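Zelline Battery Sorting Tubs, Set of Two

If your house is anything like ours, the batteries live everywhere. There are a few in the kitchen drawer, a few more in the toolbox, and always one rolling around under the couch that may or may not have any life left in it. The Zelline tubs came out of that mess. They're a pair of green plastic bins, low enough to see into and easy to reach into, and the whole idea is that you keep one for fresh batteries and one for the ones waiting to be tested or recycled. That's really all there is to it, and we've grown awfully fond of them!

The two tubs in a set are slightly different greens, one a bit deeper and more teal, so once you've decided which is which you can tell them apart from across the room. The corners are rounded, so there's no tight little crevice for crumbs and lint to settle in.

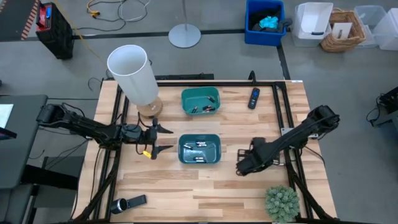
People often ask us how many batteries they should keep in each tub, and our answer is usually "fewer than you'd think." A handful in a single layer is much nicer to live with than a heap, and you can see right away when you're running low. Please don't toss loose coins or paper clips in with them, and if you're saving up old 9-volts for the recycling center, put a piece of tape over the terminals first.

Ayana Tesfamariam, who answers our customer mail, keeps her set on the hall table next to the lamp and goes through every remote in the house each June (she swears the TV one always dies first). Plenty of customers use theirs for other small things too, like sewing bobbins, picture hooks, or seed packets, and we're happy to hear about all of it.

Wash by hand in warm soapy water and dry completely before putting batteries back in. Not for the dishwasher, please.

Item number: 302
Sold as: set of two tubs, one in each green
Case pack for shops and schools: 6 sets
Returns: accepted within 20 days, unused
Goes well with: Rellora label cards, Brelano drawer tray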